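Gripper Project, Part 3: Picking Flat Objects from a Table
Perncombe Technical College, Automation Lab

Our group had to teach the arm to pick a thin object from a flat table and put it on a second place. In part 2 we did it with cubes and it went well. Flat objects are more difficult, as the fingers must go very low and they touch the table easily.

We recorded 100 demonstrations by hand control. From these we removed 22 where the operator stopped too early. The rest was cut in short pieces, which gave us 3,939 samples for training.

The first model closed the fingers too high. Our teacher advised us to check the lighting in the room, and we found that the shadow of the arm confused the model when it came near to the table. We then recorded again in November with the lamp moved to the side, and the height error became smaller, but it did not disappear.

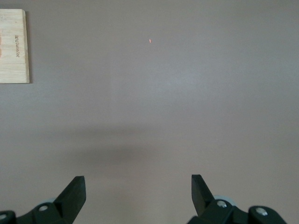 Report and photo: Urmila Pant, Gineritz group

The gripper is open over the table, with the shadow between and above the fingertips. The wooden board is still far from them, at the upper left. From this kind of view the model must decide where to go, and it has no other camera to help.

For part 4 we want to add a second camera at the side of the table. We also want to try the board with the lettering turned to the other direction.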